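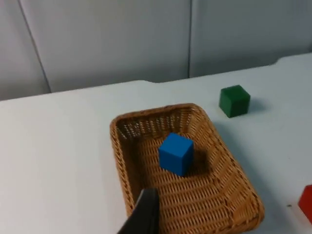
October 8, 2016
By Natália Torres

Amerley Essien learned to weave from her grandmother, but she did not like it. "I was a child who wanted to run," she told me. "She would call me and I would hide behind the water tank. Then she would say my name again, very slow, and I knew I must come."

She is 54 now, and she has a workshop in Gornari with a tin roof and a long bench by the door. When I arrived she was already sitting, with her feet on the two crossed stakes of a base, so that it could not move while she worked. She did not stop for me. She pointed with her chin to a stool and asked if I had eaten.

I had come because of a small matter. My aunt left me a bread basket, and the rim of it had come open. In the market I asked who could repair it, and a man selling onions sent me to the market office, where Nana Abubakari wrote the name Essien on the back of a receipt. He told me also that I should not go before noon, because she does not like to talk in the morning. He was right about this, I learned later.

The repair took less time than drinking the tea. Amerley looked at the rim, pulled out the broken piece, and put in a new one that she had kept in a wet cloth. Then she gave it back and said that the person who made it was left-handed.

I asked how she could know. "The strokes go the other way," she said. "You see the slope? Me, I go like this. She was going like this." My aunt was left-handed. I had not said anything about her.

After that I asked if I could come again with a notebook, and she said yes, if I brought sugar.

On the second visit her apprentice was there. Mansa Wumbei is a quiet young woman who came to the workshop in June, after she left a job in a telephone shop. She was splitting canes with a short knife, and she held each one up to the light before she put it down. I wanted to know what she was looking for.

"Knots," Mansa said. "And if it is thick on one side. If it is thick on one side it will turn the whole wall, and then you have to take it all out."

"She has taken many out," said Amerley from the bench.

"Many," said Mansa.

For the first weeks Mansa was not allowed to weave at all. She cut, she soaked and she sorted. Amerley believes this is the correct way, though she knows that other teachers begin with a small round basket, so that the student has something to take home. "Then they take it home and they don't come back," she said. "They have their basket. What do they need me for?"

I asked what is the most difficult part. I expected to hear about the handle, or the lid. Amerley said it is the corner.

"A round one forgives you," she explained. "You go around and around, and if you pull a little too much here, you can give it back there. With a square one you arrive at the corner and everybody can see what you did on the way." When she makes a tray for bread or fruit she leaves the corners soft. Buyers ask sometimes for a sharp corner, like on a box. She tells them to buy a box.

Most of her cane comes from Yaw Gbeho, who cuts it near the river at Bosto and brings it on the roof of a minibus. I met him on my third visit. He is a tall man with a very low voice, and he and Amerley have been arguing about the price for as long as both can remember. He told me that the good cane is farther away each year. The near places were cleared for gardens, and what grows back is thin.

"Before, I could cut and be home for lunch," he said. "Now I take my lunch with me – and sometimes my supper."

He also sells to a shop in Tiralo, where they pay more but want everything in the same length. Amerley does not care about length. She wants it cut in the dry months and never laid on bare ground. If there are gray spots on the skin she sends the bundle back, and Yaw carries it to the minibus again without a word. He admitted to me that he sometimes brings the same bundle the next time. "She knows," he said. "She pretends that she doesn't, if she needs it."

We spoke about plastic, of course. In the market at Gornari a plastic basin costs less than one of Amerley's smallest trays, and it does not mind the rain. I thought that she would be angry about this, but she has three plastic basins herself. She soaks the cane in them.

"They are very good basins," she said. "My grandmother used a clay one and it was always broken."

What makes her angry is another thing. People bring her baskets that were varnished in a factory, with glue in the joints, and ask her to repair them. She cannot. The new cane will not slide past the glue, and if she forces it the old one breaks. She has to send these people away, and they think she is too proud to do the work. I asked how a buyer can know before paying. She told me to smell the basket, and to press the wall with the thumb. A woven wall should move a little and make a small noise. If it is silent, she said, leave it in the shop.

She had other advice for me, and I write it down the way she gave it. A basket should not live on top of a refrigerator, where the air is warm and dry. Once in the year it wants a wash with plain water and a soft brush, and then a place in the shade until the next day. Never in the sun. If it creaks very loud when you lift it, it is thirsty.

Before I left I asked Mansa if she has now made a basket of her own. She looked at Amerley first. Then she went to the back and returned with a small oval one, a little lower on one side. I said that it was beautiful, and I meant it.

"It is not for sale," said Amerley.

"I know," said Mansa. "I keep my onions in it."

Amerley took it from her, turned it over, and looked for some time at the bottom. She pulled on one end of cane and it stayed where it was. She gave it back and asked me if there was any sugar left.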